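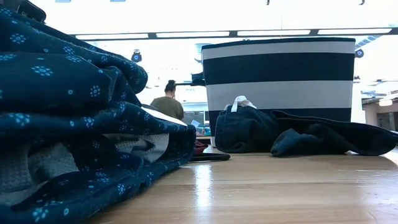
Xiuying Shen wrote in after my last post to say that a fabric shaver is a waste of money, that a plain razor does the same job, and that every shaver she has bought quit within a year. She's right about some of that. I have ruined one sweater with a razor, though, so I bought the Vutari and used it through the winter before writing this.

The Vutari is a corded shaver with a round head, a foil with three sizes of hole, and a clear lint bin that pulls off the side. There are 2 speeds. The cord is 60 inches long, which was too short for my outlet and meant an extension. You also get a spare blade and a small brush. There is no case.

I started with two wool cardigans and an old fleece blanket. The cardigans were the best result. The underarms and cuffs had hard little pills that a lint roller would not touch, and the low speed took them off in a few passes. Go in circles and let the weight of the shaver do the pressing. If you push down, the motor slows and the foil gets warm.

Fleece took longer. The blanket filled the bin again and again, and each time I had to switch off, pull the bin and knock it out over the trash. It looked better after an hour, but it will never look new.

Waffle knits need care. The raised ridges can poke up into the larger holes. I used the smallest holes on a thermal top and had no snags, but I kept the fabric pulled flat with my other hand the whole time. Flannel sheets were fine on either speed. Printed cotton kept its print as far as I can tell. I would not use it on anything with loose loops, and I stayed away from seams and buttons.

Before this I had a Zodolari, which ran on batteries. It was quieter and easier to carry, and it was good for 625 yards of nothing much before the blade went dull. I could not find a replacement blade for it anywhere. Vutari sells blades in packs, and changing one is a matter of unscrewing the ring and lifting the old one out.

Noise is the main complaint. It has a high whine that carries through a door, and I would not run it next to someone sleeping. The bin also comes loose if you bump it, and it did so once over a black skirt.

Shuzhen Xia asked whether it works on couch cushions. It does, slowly. I did one seat and left the others for another day.

I would buy it again for wool. For a single sweater, borrow one.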